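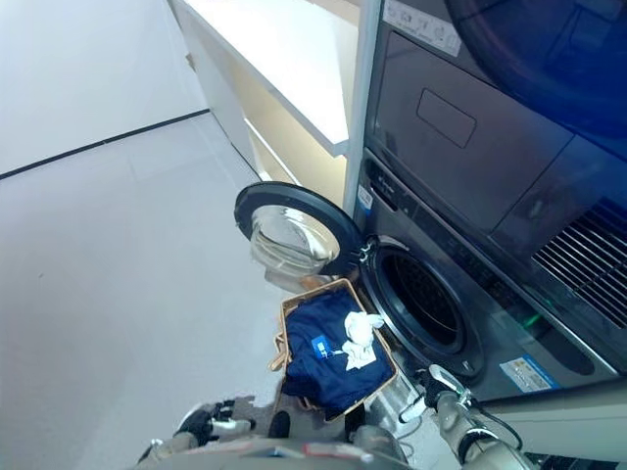
Maureen Hebblewhite

How to read a wood stove ban before you write to the council about it

Zotby wants to stop people burning logs at home, or so the headlines said in June. I've read enough draft rules to doubt a headline, and this one didn't survive page two. The draft covers stoves fitted after the rule starts, plus open fires in streets inside a mapped area. Whether that's sensible is another matter. If you've got a draft like it landing on your own town, go through it in this order.

1. Get the draft itself
Press notices and leaflets are written to make the thing sound painless. The campaign groups' versions are written to make it sound like the end of winter. Look on the council's website for the word "draft" or "order" and download the lot, annexes included. Zotby's was 13 pages and the useful part was in the annex.

2. Find the definitions
Read these first, slowly, with a pencil. "Appliance", "solid fuel" and "existing" do nearly all the work. In Zotby's draft an existing stove stops being existing if you replace the firebox, and you'd never guess that from the summary.

3. Write down the dates
There are usually two: when the rule is made and when anyone can be fined. Zotby left 18 months between them. A long gap may be kindness to households, or it may be a way of getting the row over with before the bills arrive. I lean towards the second but I can't prove it.

4. Check who enforces it, and with what
A ban with no officer attached is a poster. Look for the word "inspect" and then look in the budget for the money. If the budget says nothing, ask about that in your reply.

5. Follow the evidence back
Zotby leans on a report by Clostonance, a consultancy. Fine, but where did Clostonance get its smoke readings? In this case from one monitor in Girkel, beside the ring road. Perhaps the logs were to blame for all of it. Perhaps the lorries helped. Be just as hard on figures you like, by the way — the stove sellers' numbers were no better, and theirs had no monitor behind them at all.

6. Write your reply
Keep it under 400 words. Quote the clause number, say what it would do in your own house or street, and say what wording you'd put in its place. Form letters tend to get lumped together as one view, so don't bother pasting one in. You can support the aim and still say the clause is badly drafted. 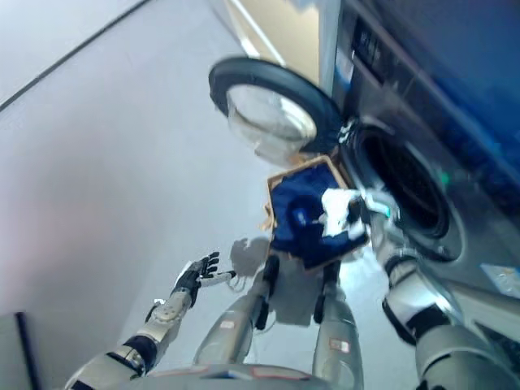

How long do I have to send a reply?

Zotby gives 30 days from the date printed on the notice, so a reply posted near the end may arrive too late. Other councils set their own limit, which should be on the notice as well.

7. Keep a copy
Save your reply and the draft you were replying to. Drafts get swapped on websites without any fuss — and when the final version comes out you'll want to lay the two side by side, starting with the definitions.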